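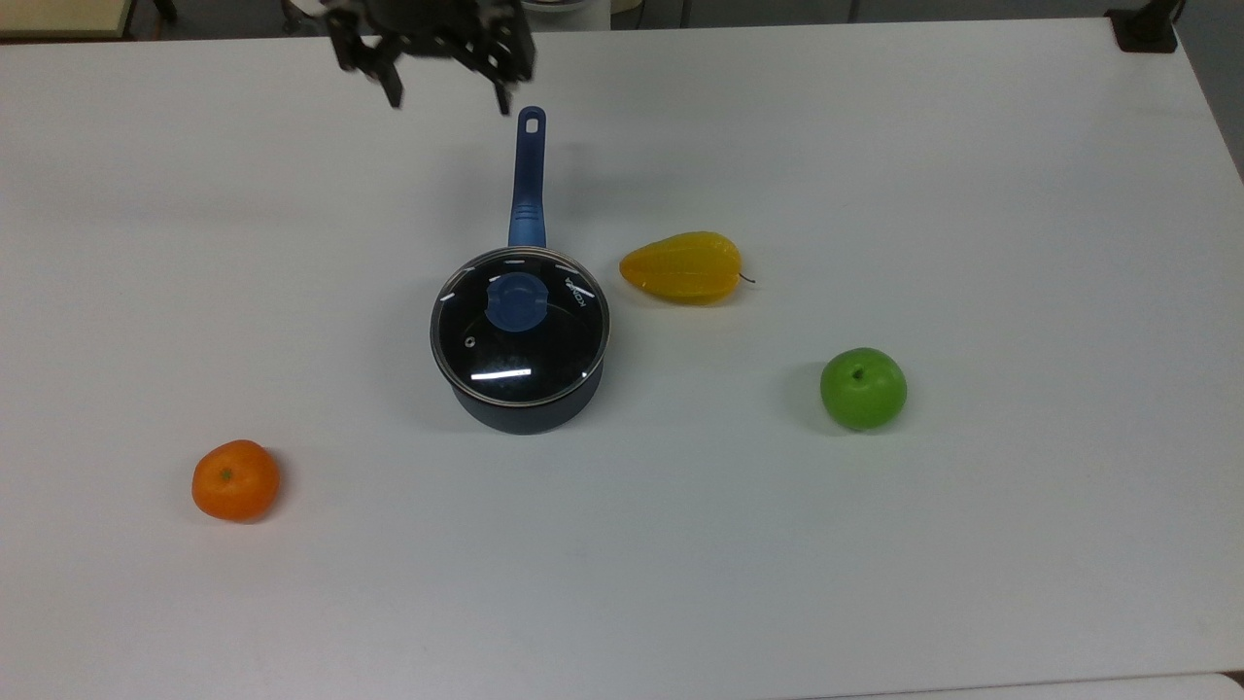

Oct 25, 2022

I stayed up way too late watching the Grondton council vote and I regret nothing! If you missed it, the mayor lost a no-confidence motion by a single vote after nearly 9 hours of debate, all of it over the Wevalov bridge contract and who knew what back in June. I have lived in this town for eight years and I have never seen the public gallery full, let alone people standing on the stairs with thermoses.

The best speech of the night came from Eglė Rätsep (Ward 4, first term, usually pretty quiet). She read the missing pages of the contract into the record, line by line, while the chair kept asking her to wrap up. She did not wrap up. I was cheering at my laptop like it was a playoff game.

So what now? The deputy mayor takes over tonight, and the charter says a special election has to be held within 120 days. Two people already look like they're running, and I'd love to see a third from the Clirnico side of the river, which hasn't had a serious candidate in ages.

You need 40 signatures to get on the ballot. Forty! That's one good afternoon outside the library. If you've ever thought about it, please, go pick up the form from the clerk's office.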